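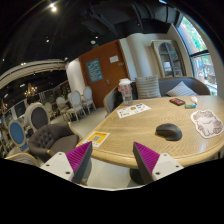

Rebooked onto a different airport, anyone had this?

kutside_karen
Posted 18th September
So my Tevon Air flight home got canceled while we were already at the gate, and the app put me on a new one without asking. Great, except it lands at Zapata, and my car is parked at Perov. That's a two hour drive! I asked the desk who pays for the bus and the guy just shrugged and gave me a meal voucher. Do I have any shot at getting the fare back?

Baltasar Gallardo
Happened to me in January, same airline. Keep the bus receipt and send it in with your original booking number. They paid mine after 3 emails – the first two got the same canned reply, word for word.

gatelice
You accepted the new flight in the app though, right? Once you tap accept you've agreed to the new airport. I wouldn't hold my breath.

kutside_karen
I never tapped anything! It just showed up as "confirmed" with a new seat, a middle one of course.

Estela Iturra
I don't agree with gatelice. I worked a check-in desk for eight years (not for Tevon) and we moved people automatically all the time. A switch like that isn't the passenger saying yes. Ask them for the change history on your booking, it should say whether the system or the customer made the change. And ask in writing, phone agents will tell you anything to get you off the line.

gatelice
Fair enough on the auto switch, but she still got on the plane. She could have turned it down and asked for a refund.

Baltasar Gallardo
And then slept where, exactly? The next flight to Perov was probably the following day. I took the Zapata one too, and they still paid me.

gatelice
One guy getting paid doesn't make it a rule, is all I'm saying. Read the conditions before you get your hopes up.

kutside_karen
OK, I found the change history request, it's buried under "manage trip" and then "documents." Sent it off just now with the bus receipt and a picture of the departure board. Should I throw in the parking too? I got charged for an extra day.

Estela Iturra
Put it on a separate line with its own receipt. I'd be surprised if they cover it, but if it's lumped in with the bus they may stall on the whole claim.

kutside_karen
Ugh, already sent it as one total. Writing to them again now.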